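A Shared Drinks Basket for the Student Room in Ivwood Building
Final project report, course in Product and Everyday Use
Theerawat Chuensuk and Boonmee Ratanaporn
2018-01-20

1. Background

In Ivwood building the students of our department share one room for study and for eating. Drinks and snacks are bought by the students themselves and left on the shelf, on the window sill and sometimes on the floor behind the door. Our project asks if one open basket, placed on the table, can keep these things together and still let everybody see what is there. We named the project Somboon, a Thai word with the meaning "complete".

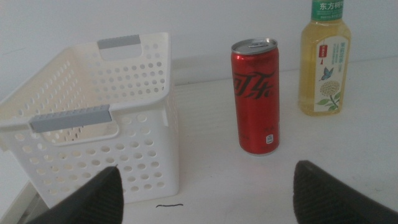 White basket, red can and a bottle of tea on the white table.

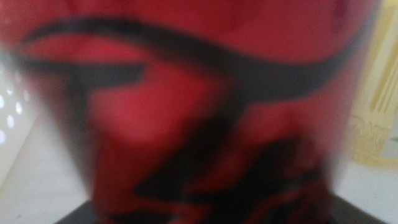
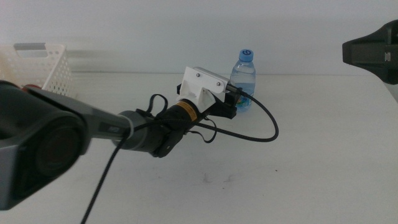

2. The question

When we began in September we wanted to design a new container. Our teacher advised us to first use a thing which can be bought in a shop, and to write down what is wrong with it. We are thankful for this advice. Most of our drawings from the first weeks solved problems that the students in the room did not have, for example a lid with a lock.

After this we changed the question to a smaller one: which drinks and snacks can stand together in one ordinary basket, and in what order should they be put in, so that a person can take out one thing without moving the others?

3. The basket

We looked at baskets at the shop Prarnix and at the market close to Aso. We selected a white plastic basket with straight long sides, small round holes in the walls and gray handles. The holes are useful for two reasons. A little water from a cold can may go out through the floor, and it is possible to see from the side that something is inside, although not exactly what. We had thought that the holes would show more than they do.

The handles were the part we discussed longest. Boonmee wanted to lift the full basket with one hand, and this is not a good idea. With tall bottles at one end the basket turns, and everything leans to that side. With two hands there is no problem. In the instructions for the room we wrote therefore only "use both handles".

4. What we put in

We asked the students which things they bring most often. The answers were quite similar: tea in plastic bottles, water in small bottles, soda in cans, and snacks in bags. We decided to leave out glass and hot food.

Cans. A tall slim can is easy to hold but it falls when the neighbor is pulled out too fast. Cans should stand against a wall of the basket or between two bottles. In our first order we put them alone in the middle – this was a mistake, and the users told us so on the first day.

Tea bottles. They are stable when full. A bottle that somebody has already opened is a different matter, and after some complaints we made the rule that opened bottles do not go back in the basket.

Water bottles. Small ones get lost behind the tea. We moved them to the front, near the side from which most people come to the table.

Bags. Snack bags were the most difficult. They have air inside, they do not stand by themselves, and when they lie on top they cover all the drinks. People then lift the bag, take a can, and put the bag down on the table. We tried bags standing on their short edge along one wall, and it worked better, but only while there were few of them.

5. Costs

The department gave us a budget of 2000 baht. We spent 894 baht in total. This covers the basket, the drinks and snacks for the first trial, and the printing of 200 small cards on which users could write a comment. Many cards were never used and are now note paper in the room. The rest of the money was returned.

6. Comments from the users

The comments were short. Several students wrote that they liked to have the drinks on the table and not on the shelf, where shorter persons must ask for help. One student wrote that the basket takes the place of a laptop. This is true, and we have no good answer for it. Another student asked for a second basket only for snacks. We think this is the best suggestion that we received, and it would solve the problem with the bags in a simple way.

Two comments were about color. It seems that people look for the color of the package first and read the name later, or not at all. If two packages are both red, a person in a hurry can take the wrong one. We did not plan to study this and we can not say how often it happens.

7. What we would change

We would start the trial earlier, before the examination weeks, when the room is used in a more normal way. We would also measure the table before buying the basket. It fits, but when it stands crosswise the end is very near to the edge, so it must always be turned along the table.

The cards should be replaced by a sheet of paper on the wall. A card is private and this was our reason for it, but most people did not want to look for a pen.

8. Work division

Theerawat did the shopping, the cost table and sections 3 to 5. Boonmee talked with the users, collected the cards and wrote sections 6 and 7. The other parts were written together. The basket stays in the student room, and the list of rules is kept in the folder on the shelf.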